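3.2 Surface wear and playback noise

We pulled 553 sides from the Plorano lot, all pressed in or after 2005, and graded them twice. Once by eye under a desk lamp, once by ear. The two grades did not line up as well as we hoped. Records that looked rough often played fine, and a fair number of glossy ones crackled all the way through side two.

Visual grading was done before any cleaning. Graders noted hairlines, scuffs, sleeve marks and spots of residue, then gave one overall score. Audio grading came after a single pass on the Trutik machine - same fluid, same brush, same drying time for every side. Clicks were counted over the first 4000 revolutions of pooled playback per batch, not per record, which limits what we can say about any one disc. See section 4.

Sleeves mattered more than we expected. Paper inners without a liner gave the worst visual scores in every batch. Poly-lined sleeves did better, though a few left a haze that wiped off with a dry cloth. We did not test that haze any further and probably should of.
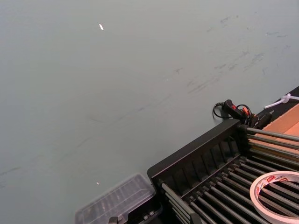
Figure 3. Wear marks on a matte, grey-green tabletop.

Sleeve scuffs are the mark graders argued over most. They are wide, shallow and dull, and under a raking light they look worse than they are. Our working rule was to split marks by shape first and depth second. The tabletop in Figure 3 has the same mix of shapes: a wide dark band of smudges and short dashes at upper right, then thinner streaks running more or less parallel across the middle and lower left. On a record, the first kind we scored as scuff, the second as hairline. Loose specks were left out of the score entirley, on vinyl they usualy lift off in the wash.

Split that way, agreement between graders went up. Hairlines alone were still a weak guide to noise. Scuffs weaker. The best single predictor was pressing plant - Krajewska sides were quieter than Hondetti sides at every visual grade, including the lowest. Buyers who grade by eye are mostly grading the sleeve's work and missing the plant's.

One caution. The Hondetti sides were nearly all colored vinyl, the Krajewska nearly all black, so plant and color can't be pulled apart here. A second lot of 1000 sides is on the shelf and grading starts in September.

Comments

groovewalk: Any chance of posting click counts by plant? Grades alone don't tell me much.

sidetwo_only: Matches my shelf. Ugliest copy I own is the quietest.

mono_cart: Did you swap styli between batches? Not stated anywhere in 3.2.

Related items

Inner sleeves compared: paper, poly, rice paper
Does wet cleaning change click counts?
Colored vinyl and surface noise, a short review
Grading by ear: a form for two listeners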